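We use cookies to remember your preferences and to see which newsletter items get read. Accept all | Manage settings

Planning for the second arm: where the money goes

Hello again, everyone, and thank you for all the notes after the April issue (I'm still working my way through them, so please be patient if yours was a long one!). Quite a few of you asked how we're getting on with the equipment plan for the new bench at Vetera, and I promised I'd set the numbers down properly once Carter Nguyen had finished going over them.

The short version is that we haven't bought an arm yet, and I'm rather glad. Our first quote from Woltbridge looked very tidy until Carter went through it line by line and found that the gripper, the mounting plate and the freight were all listed as optional. Put those back in and you're looking at another $3,403, and that's before anyone has paid an electrician. Jevico came in a little dearer at the start but had the gripper fingers and a spare set included, so the two finished up much closer than we'd expected.

In the meantime we've been doing our block handling in simulation, with plain coloured shapes, and it has been a lovely way to find out what we need before we sign for anything.
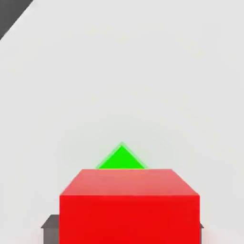
Should a small workshop pay for simulation time before ordering the arm itself?

Set aside a modest amount for it if your parts are likely to change, and settle the gripper opening and the reach there first, as those are the two choices that cost the most to undo once the purchase order has gone through.

Our own allowance for that was $1,000, which covered the licence and a fair bit of Tobias Mbeki's time, and he has been very generous with his evenings as well. I've also pencilled in around $2,000 for guarding and floor work, and a small line for training, which I left out altogether last time and was quite rightly told off for.

Dhillon have offered us a loan unit for 22 days if we cover the insurance, and I'm inclined to say yes, though Carter would like to see the service terms in writing first. If you've leased from them before, do drop me a line. I'd especially love to hear how they were about spare parts and whether the colour-coded cabling is worth the extra.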